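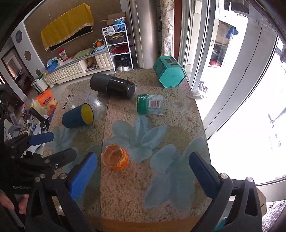

Household Practice, Unit 13
Drinking Vessels and Small Containers in the Living Room
Handout for the Diltgate evening course. Teacher: Dalibor Dvořáček. Practical part: Jocelyn Layug.

Please read sections 1 to 4 before the lesson. Section 5 we do together in room 252, and section 6 is homework.

1. The subject of this unit

In Unit 12 we spoke about the kitchen cupboard, where every cup has a shelf and the discussion is mostly about the order of the shelves. The living room is harder. A cup that comes to the living room table has left its place, and it may stay away for an evening or for a week. The same happens with thermoses, jars of snacks, tea canisters and fruit bowls. Some of these objects visit the room and some of them live in it, and in many homes the two groups are mixed on one table.

I use three words in this unit, and I ask you to use them also in your homework.

Visitor: an object which belongs to another room and is here for a short use. Most cups are visitors.

Resident: an object which is used in this room and is stored in this room. A tray for remote controls is a resident.

Lodger: an object which has no place anywhere in the home and has stopped here. The snack bag that is half eaten, the empty cardboard box, the jar which was washed and kept "for something".

The word lodger comes from a student of last June and I have kept it. It is a friendly word. A lodger can become a resident when you give it a place, so please do not read it as "garbage".

2. Kinds of vessels and how they behave on a table

Small glass cups. Colored glass, for example orange or green, is often used for tea, for a short cold drink or for a candle. Faceted glass is easier to hold than smooth glass, and the facets hide water marks a little. On a glossy table top it can slide when the base is wet. Small glasses are stored standing. If they are stored one inside another they may stick, and then people pull them and the rim chips. When two glasses are stuck, put cold water in the inner one and stand the outer one in warm water, then wait.

Mugs and cups with a different color inside. A dark outside and a light inside is a practical combination. Tea stains are seen early on a light inside, so the cup is cleaned in time. A dark cup with a dark inside can look clean for a month and not be clean. Check it with a white paper towel.

Thermoses and other closed cylinders. The weak points are the cap and its seal. A closed thermos should be stored open, this means with the cap beside it and not on it, until it is fully dry inside. Many students tell me that their thermos "smells of metal". In my experience it usually smells of old coffee which stays under the seal. Take the seal out with a wooden stick, wash it, dry it, put it back. A cylinder also rolls. If you must lay it down, put it on a cloth or against something, and with the cap away from the edge of the table.

Plastic jars with a lid. Good for nuts, dried fruit and sweets. The label is the question here. If the contents are the original ones, leave the label, you may need the date. If you refill the jar with another thing, take the whole label off and write a new one. A jar that says one thing and contains another is a small problem for you and a big problem for a guest with an allergy.

Canisters with flat sides. A hexagonal or square canister takes more care to design but less care to store: it does not roll, and several of them stand close together without lost space. When such a canister falls on its side it stays there, and this is an advantage with small children in the home. Check only if the lid is tight.

Bowls. An open bowl with fruit is a resident in most living rooms. Oranges can be left at room temperature for several days, and longer if the room is cool. Turn them sometimes and look at the lowest ones. The bowl must be in a place where people see it, otherwise the fruit is forgotten. On top of a low cabinet is good, behind a door is bad.

3. The surfaces of the room

The table. A table top with a printed pattern, for example large flowers or speckles, is pleasant, but it hides crumbs and drops. Wipe it by habit and do not wait until you see something. If the top is made of two parts with a seam in the middle, the seam needs its own cleaning. Use a dry soft brush first and a damp cloth after this. Water that is left in a seam can make the edges swell, depending on the material. Do not put a hot vessel across the seam.

A table cover which is glossy should be tested before you use any cleaning product on it. Choose a corner, wait one night, look at it in daylight.

The low cabinet. Under the television there is often a low cabinet with drawers. The top of it fills very quickly because it is at the height of the hand when we sit. My proposal is that the top may carry a maximum of three residents: for example a tray, a basket and a bowl. Everything which comes in addition is a visitor or a lodger, and goes away in the evening. A padded or tufted front collects dust in the folds. Vacuum it with the small brush, low power, from the top to the bottom. On white padding, do not rub a spot; press on it with a clean damp cloth and change the side of the cloth often.

The television. Some families cover the screen with a cloth when it is not used. I have been asked if this is good. Against dust, yes, with a light cloth and only when the television has been switched off and has cooled. The cloth should not close the openings for the air. Wash the cloth regularly, a dusty cloth does not protect anything.

The wire rack. A rack of wire shelves is cheap and the air goes through it, and these are its two good qualities. The bad one is that small things fall through or stand crooked. Put a board or a firm sheet on the shelf where you want to stand jars or cups. The order from the bottom to the top is the following:

Bottom shelf: shoes and other things which have touched the floor or the street. Never above food.
Middle shelves: bags, textiles, things used every week.
Upper shelf: light things only.
Top: if possible nothing, or one light box.

A plastic bag on a shelf should be opened once in a month. If you don't know what is in it before you open it, its content is a lodger. I say this about my own home too — I found there a set of curtain hooks I had bought two times again.

4. The evening round

The method we teach is short and it has a fixed direction. Start at the table, then the cabinet, then the rack. If you begin with the rack you will find interesting things and the table remains as it was.

Step 1. Stand up all vessels that are lying. Close the ones with contents.
Step 2. Take the visitors to the kitchen in one trip, on a tray. Glass in the middle of the tray, heavy vessels near your body.
Step 3. Wipe the table, the seam also.
Step 4. Bring the lodgers together in one basket. Do not decide about them in the evening.
Step 5. Put the residents back to their places.

The basket from step 4 is emptied once in the week, in daylight and with the family present. The rule in the Zurkstead group was that an object may stay in the basket two weeks and then it gets a place or leaves the home. This worked for most of the households. For families with small children I would give three weeks.

Do not buy new boxes before you have done the round for two weeks. The student who presented the Avcı household in the last course had bought a set of matching canisters first, and after the two weeks she needed only two of them. The others became lodgers themselves.

5. Practical part with Jocelyn (40 minutes)

Bring one cup, one closed vessel and one container which is not for drinking. Old ones are welcome. Write your name on a piece of tape under the base, last time we had four black thermoses and a long discussion.

a) Work in pairs. Put all six objects on the table in any position. Your partner says for each object visitor, resident or lodger, and you answer if it is true in your home.

b) Take apart the cap of the closed vessel. Find every part that can be removed. Put it together again without looking at your partner's hands. Jocelyn has some spare seals, but not for every model.

c) Carry a loaded tray from the table to the sink and back. Water in the cups, half full. We do it first slowly and then at normal speed.

d) Labels. Take the label off a plastic jar with warm water and a little cooking oil. The glue of some clear labels needs more time, leave the oil on it during the break.

Tea is served in the break from the small Milano glasses. Please hold them at the upper edge, they become hot.

6. Homework

Draw the living room of your home from above, simple lines are enough. Mark the table, the cabinet or shelf under the television, and any open rack. Write in each place which vessels and containers you find there at two moments: before the evening round, and in the morning.

Then answer in full sentences, one page in total:

Which visitor stays longest in your living room, and who brings it?
Which resident stands on a wrong surface, according to section 3?
Which lodger would you like to make a resident, and where would it live?

Those who share a flat may describe only the common room. If you disagree with the order of the rack in section 3, write your own order and explain it. Two students did this in the last course and I changed the handout afterwards — the board for the jars was their idea.

For further reading see page 139 of the course reader, the chapter about open shelves. The part about glass doors you can leave out, we come to it in the next unit.

Please give the homework to Jocelyn at the beginning of the lesson, on paper, with the drawing on a separate sheet.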